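From: Rajkumari Sengar
To: gripper-users list
Date: 5/30/21
Subject: Re: [gripper-users] Wrist camera exposure and finger choice for upright handles

On the earlier message, Starkell support desk wrote:

> We have had two reports of the linkage gripper losing thin handles
> when the approach is from above and the object stands in a pot with
> others. Before we change the default closing profile we would like to
> hear from anyone running it in a kitchen setting. In particular:
>
> 1. Which fingers are you using, the flat paddles or the ribbed ones?
> 2. Is the wrist camera on auto exposure or fixed?
> 3. Do you see the fault with the Testa controller, the Liseo
> controller, or both?
>
> Logs are welcome but please trim them to the failed grasp.

Replies in the same order, then some notes on the camera.

1. Flat paddles. We had the ribbed set on until April. They hold a round handle slightly better once closed, but they catch on neighbouring tools on the way in, and that costs more grasps than the extra friction saves. With the paddles the usual failure is a handle rotating about its long axis as the load comes on. It stays in the fingers but ends up at the wrong angle for placing.

2. Fixed, at 2000 microseconds. Auto exposure was the first thing we turned off. The gripper is black and takes up a good part of the view, and our worktop and the wall behind it are pale. As the arm comes in, the metering swings between the two and the handle edges move by a few pixels from one capture to the next. With exposure fixed the dark tools lose some detail, but the edges stay where they are. I would take the second problem over the first.

3. Both, at different rates. I ran the same pick list on each controller, 50 attempts apiece, same start pose, same tool order. Testa dropped or missed 15. Liseo did better on wooden handles and no better on flat metal ones. The difference seems to be in how each one treats first contact. Testa carries on to the commanded width and then checks force. Liseo checks force from first contact and slows down. On a handle that is free to lean, slowing down gives it time to settle against the second finger.

I have not tried the Provimine arm with either. The mounting plate needs an adaptor and ours has not come. If anyone has that arm with the flat paddles, a run of the same list would be useful.

Two points on the camera position. At the present mounting height the linkage hides the lower part of whatever is being approached, so the container rim is only partly visible and any fit to the rim is poor. We now estimate the handle from its upper section alone and ignore the container. Secondly, shadow on the wall was being picked up as an edge by the default segmentation. Raising the threshold cured that for us, at the price of missing one thin metal shaft fairly often.

The trimmed log for the worst case is entry 2572 in the shared folder. It is the rotation fault described under 1, on Testa, with force and width plotted against time. Please don't read much into the first part of the trace, the force offset had not been zeroed.

One still from the wrist camera is attached for those asking about occlusion.

Rajkumari 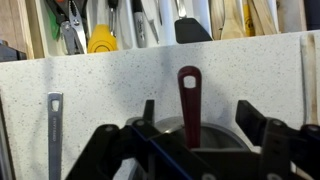

Wrist camera view, flat paddle finger at right, red handle in steel container.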